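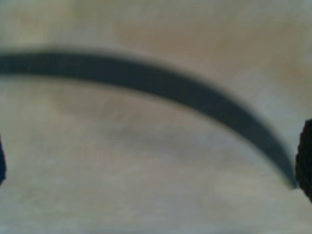

Student Projects / Materials and Making

Straps, Cords and Curves: What a Bent Line Can Tell You

Project report by Damilola Ogundipe and Chukwuemeka Odukoya
Course adviser: Deepika Venkataraman

We started this project in July with a pile of straps on a workbench and a question that sounded almost too simple: why does one strap lie in a lovely smooth curve while another one kinks the second you let go of it? By the end of the first afternoon we were completely hooked. Flexible things are everywhere (bag handles, charging cables, luggage ties, belts) and most of us only notice them when they're tangled.

The curve at the top of the page is the shape we came to love most. A dark band runs almost level on the left, then bends more and more steeply as it heads down to the right, all against plain beige. There's no sharp corner anywhere in it. We called this shape "the slide" in our notes, and the name stuck.

What we wanted to find out

Our project, which we named Kirnlow, had two goals. The first was to learn how different flexible strips settle when they are laid on a flat surface. The second was to use what we learned to design a simple holder for straps and cords in the shared studio, where everything used to live in one drawer.

How we worked

We collected strips from home and from the studio scrap bin: woven nylon, rubber, cotton tape, leather and coated cable. Each one was laid down straight, then eased into a bend by hand and left alone overnight. We traced the resting shape onto paper the next morning. Tracing was harder than it sounds! Cotton tape slides around under the pencil, and we threw out our first set of drawings and started again with low-tack tape at the ends.

Somtochukwu Balogun from the year above lent us her flexible drafting curve, and that was a huge help. We could match it to a tracing and compare two materials side by side without doing a lot of math.

What we found

Rubber gave us the cleanest curves by far. It spreads a bend out along its length, so you get that gradual steepening and hardly ever a kink. Leather did nearly as well once it had been handled for a while, but it remembered old folds. Nylon webbing was stubborn lying flat and wanted to twist up onto its edge. Cotton tape just stayed wherever we put it, wrinkles included, and coated cable kept springing back toward whatever coil it had been stored in.

That last one changed our design. If storage shape matters this much, a holder with tight hooks is a bad idea for cable.

The holder

We built 3 versions. The first had narrow pegs and left dents in the leather. The second had wide wooden saddles, great for the straps but so deep that it blocked the cabinet door (we measured the wall and forgot the door swing). The last one uses shallower saddles set at a slant, so a strap can hang in something close to the slide. It has been up in the studio since the start of term and the drawer is finally being used for tape.

What we would do next

We'd like to repeat the overnight test for a full week with the rubber and the leather, and try it in a cold room too. We also want to sand the saddle edges properly, as one corner still catches on webbing.

Thanks to Jayson Lumanlan for letting us take over the end bench, and to everybody who gave us a spare strap. Please come and get them back!

Submitted 10/10/2025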